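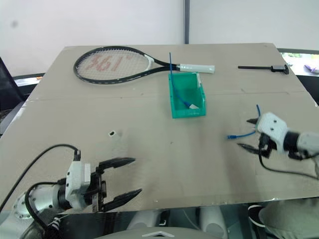
Arrumação de cabos com dois braços: o que muda para quem está na bancada?

yuxi_hou
Boa tarde a todos. Trabalho na Helitz, na preparação de kits, e peço desculpa pelo meu português. Desde novembro temos um posto com dois braços para pôr os cabos azuis nas caixas verdes. Antes éramos 12 pessoas neste trabalho, agora somos 4 e as outras passaram para a expedição. Gostaria de saber como foi em outras empresas.

braltent_norte
Na nossa foi parecido. O trabalho não acabou, mudou de sítio. Quem fechava caixas passou a vigiar o posto, e isso cansa de outra maneira.

Zeyu Gu
Não concordo muito. Para mim cansa menos. O meu pulso doía todas as noites e agora não dói.

yuxi_hou
O pulso, sim, aceito. Mas a atenção é outra coisa. O cabo é mole e a ponta fica muitas vezes levantada acima da borda da caixa – uma pessoa corrige isso sem pensar.

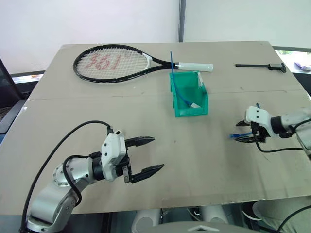 Também a responsabilidade mudou. Se um kit sai mal, o chefe pergunta a mim, e eu não toquei no cabo. Na ficha do turno ainda está escrito «operador», com o mesmo salário.

hulto19
O salário é a pergunta certa. Pediram revisão da categoria?

yuxi_hou
Pedimos, por escrito. Ainda esperamos a resposta.

braltent_norte
Peçam também a formação. A nós deram uma manhã, e foi muito pouco.

Zeyu Gu
Nisto concordo com vocês os dois. Eu aprendi a parar o braço com um colega, não com o manual.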